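Cell notebook, two-arm bench, Brellbridge
May, entry started 9.40, kettle already on its second go

Came in to find a note from Andor Bakos on the monitor: "left arm a bit rude when going home." No further details, as is traditional. Plan was to check both grippers, look over the camera cable on the left wrist and see what the log had to say for itself.

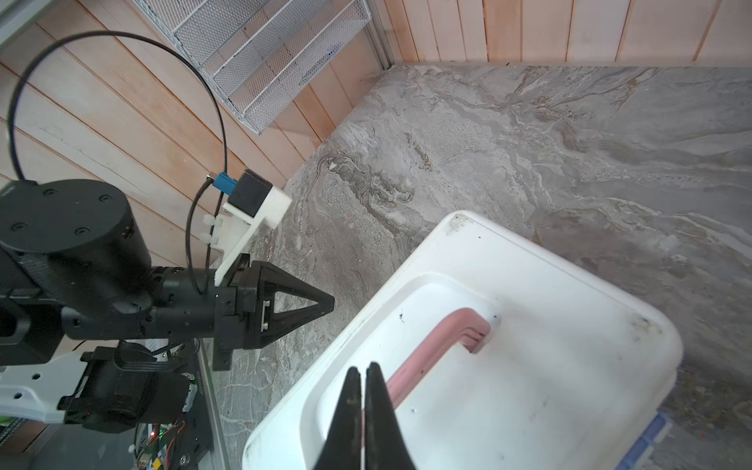
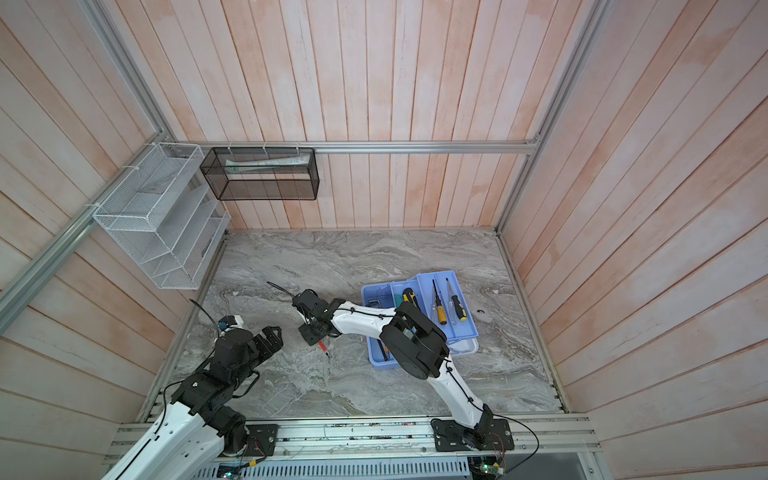
Cell during the checks, wrist view from the right arm first, then the fixed camera. Left wrist camera cable loops up in both.

Log says 2,673 cycles on the left arm since the last going-over. The sheet asks for one every 200. I have written this down in small letters and moved on.

Power off, left arm by hand through its full travel. Shoulder fine. Elbow fine. Wrist has a notch near the end of its swing, which I take to be Andor's rudeness. Two of the housing screws took nearly half a turn before they bit. Did the rest as well while I was there, crosswise, hand tight and a touch more. Notch still there but shyer.

The camera cable has plenty of slack, possibly too much. At full reach it wants to visit the wall. Considered a third clip on the bracket and decided against it until Nicanor Esteban has seen it, as the bracket is his and he has views.

Right gripper: tips meet properly, thin gap further down, same as ever. Opened and closed it 5 times under power and it landed in the same spot each time. Leave well alone.

Bakumell (the homing script, named before my time) still sends the left arm home first and the right arm second, with 2 seconds between. Stretched the wait in my copy only. Main copy untouched, so if anything clouts anything this afternoon it is not mine.

To do:
wipe the bin lid, it is grubby
sweep the bit of floor by the bin
put the red-tipped screwdriver back in the blue tray
ask Somogyi whether the spare wrist joint was ordered or only discussed

14.15. Ran the left arm home and back through lunch. No complaints from it. Notch can wait for the spare.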